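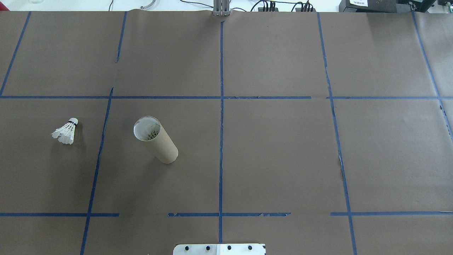 Is a robot any use for tidying a kitchen drawer or a workbench? Going by the open day I went to, you'd do better for now with a roll of tape, a sheet of brown paper and a free evening.

Home Kitchen Workshop Laundry Tips A–Z Contact

January 12, 2022
By Tala Karam

Search tips Enter a word Go

I went to the Takesano open day at Curnberg because a reader wrote in asking if she should wait for a sorting machine before clearing out her late father's shed. Please don't wait. I stood through two demonstrations and a talk, and the talk was the longest of the three.

The machine is called Trakance. The man showing it, Matúš Šindelář, was pleasant and didn't oversell it, which I can't say for the leaflet. The leaflet promised "a home that puts itself away". What I watched was a gripper working over a table covered in brown kraft paper, marked off into boxes with blue painter's tape. There was a shuttlecock in one box and a cardboard tube in the next, the sort you get in the middle of a kitchen roll, with some white netting inside it. Moving light odds and ends from one box to another is a thing most of us can manage while the kettle boils.

I asked how it would get on with a drawer of tangled string and half-used candles. Matúš said drawers were "further down the list". I asked where on the list. He said there were 27 items and he'd rather not say.

Still, I came home with more usable ideas than I'd expected, and all of them came from the table.

Paper first, then tape. Before you sort a drawer or a toolbox, cover the table with brown paper and mark out boxes on it with painter's tape. Tip everything out and give each sort of thing its own box. Painter's tape is made to peel off, but don't leave it down for weeks in a sunny room or it will turn stubborn. Try a corner first if you're sticking it to varnish.

Don't fuss over straight lines. The lines at Curnberg leaned outwards and one of them had gaps in it, and it was still perfectly plain which box was which. I used to get the ruler out for this. I've stopped.

Join your paper on a flat run. If one sheet won't cover the table, overlap two and tape the join on the underside. Screws and beads roll into an open seam and you'll be picking them out with a knife.

Keep your cardboard tubes. A kitchen roll tube will hold an extension lead folded into loops, a bundle of knitting needles or a rolled-up produce net. Write on the outside what's in it. I had 21 of them under the sink at one point and that was too many – five is plenty for an ordinary house.

Old fruit and veg netting is worth a place too. Scrunched up it will scrub mud off potatoes and boots. Keep it off non-stick pans.

Shuttlecocks want standing up in their own tube, skirts all facing the same way. Loose in a drawer the feathers get bent, and a bent one flies like a sock. My neighbour's trick is to hold a bent one over the steam from a kettle for a few seconds and then smooth it with your fingers. It does help, up to a point. Mind your hands.

Get the leads off your work surface. There were cables and plugs along the far side of the table at Curnberg, and my own bench at home is no better. Screw the power strip to the back edge or the wall, well away from water, and never plug one strip into another.

As for the machine, I was told to come back in July, when a newer model with the name Đàm is meant to be on show. I may go. I'd like to see it given the contents of a real kitchen drawer, picked by somebody who doesn't work there, with the elastic bands left in. I put this to Matúš and he wrote it down, or wrote something down.

No price was given at either demonstration. The paper and tape are in any hardware shop, and if you're careful you can roll the paper up afterwards and use it again for wrapping parcels or lining shelves. Peel the tape off slowly, pulling it back flat along itself, and it shouldn't take the surface of the paper with it.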